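[cell-maint] Re: left finger not closing all the way after swap

From: Kolbrún Thorlacius
To: cell-maint list
Subject: Re: [cell-maint] left finger not closing all the way after swap

> We put new fingers on the left gripper of our two-arm sorting cell
> and now it stops short on anything thin. Fat handles are fine. On a
> thin shaft it closes, reports a grasp, lifts, and the part stays on
> the table. The right gripper has the old fingers and does not do this.
> I have redone the zero twice from the menu. Motor current looks
> normal to me. Is there a sequence for this, or do I need to
> send the unit back? We also have a wrist camera on each arm, in case
> that matters.
>
> Fellard bench, second shift

Don't send it back yet. We had the same thing on the Menside cell in the spring and lost most of a week to it before finding out the gripper was fine.

Zeroing from the menu closes the fingers until the current rises and calls that position zero. If anything stops the fingers before the pads meet, the menu will happily store the wrong number. On ours it was the pad screws. The new set came with screws 2 mm longer than the old ones and the heads stood up past the back of the pad, so they touched the finger body first. You could see a strip of light between the pads with the gripper "closed".

What I would do, in this order:

Power the arm down and move it by hand to where you can see the finger from the side. Close the gripper by hand if yours allows it. Hold a piece of white paper behind the pads. If you see paper between them, stop and look at the screws and at the linkage before you touch any setting.

Take the pads off and try the old screws. If the gap goes away you are done apart from the zero. If it doesn't, check for dirt in the linkage. We clean ours with a dry brush and a rag, no spray.

Put the pads back on with the screws just snug, close the gripper so the pads line themselves up, then tighten. We go to 3 turns of the small driver past first contact for the rough pass and finish with the torque driver. The value is on the sheet that comes with the fingers. If you lost the sheet, ask whoever sold them to you and don't guess.

Then zero from the menu, once, with nothing between the pads. Write the number down. Open and close 13 times and read it again. If it has moved by more than 2 counts something is still loose.

About the cameras: yes, they matter, but later. If you had the bracket off to get at the fingers, the camera did not go back on in the same place, however careful you were. Redo the hand-eye calibration on that arm after the zero is good. Doing it before is a waste of an hour, I have done that too. Also look at the cable. Ours was tied too short after the swap and pulled on the bracket when the wrist turned all the way over, so the picture shifted a little in that one pose and nowhere else. Leave enough slack for the full turn and run the wrist through its whole range while you watch the connector.

For a test set I would use plain hand tools. We settled on screwdrivers, thick and thin with the same kind of handle, and a shallow tray. Picking by the handle tells you very little, so pick some of them by the shaft. The thin ones will show a bad zero right away. My notes from the check are below, copied from our log page.

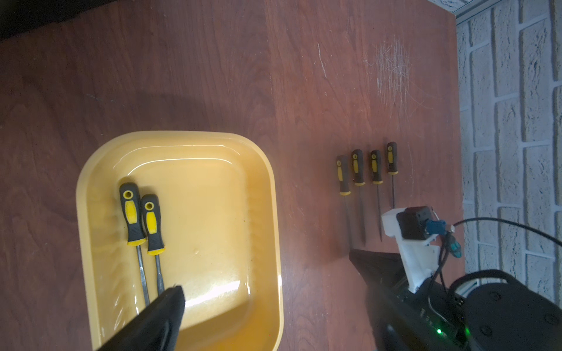
Menside, October

Left arm, after pads and zero. Two larger screwdrivers in the yellow tray, four thinner ones laid out in a row on the table beside it, shafts toward the arms. Green light on at the gripper with the white camera bracket.

Order of picks: tray first, then the row, longest shafts before the short one. Each tool picked by handle, put back, picked by shaft, put back. 18 shaft picks in all, nearly a full hour with resets. One miss, on the short thin one, and that was my taught height and not the grip. Lowered it and repeated with no miss.

Glare off the bottom of the tray threw the shaft detection in a couple of poses. Turned the overhead light down and left the exposure alone. If the problem comes back, try a matte liner in the tray.

To do: same check on the right arm Thursday, before the Cakero job goes back on. Order spare pad screws in the short length, Çetinkaya has them, and bag them separately from the long ones.

End of notes. If you still see the gap with the old screws in, post a side view of the closed pads and the zero count before and after the 13 cycles, and say which finger set you bought.

Kolbrún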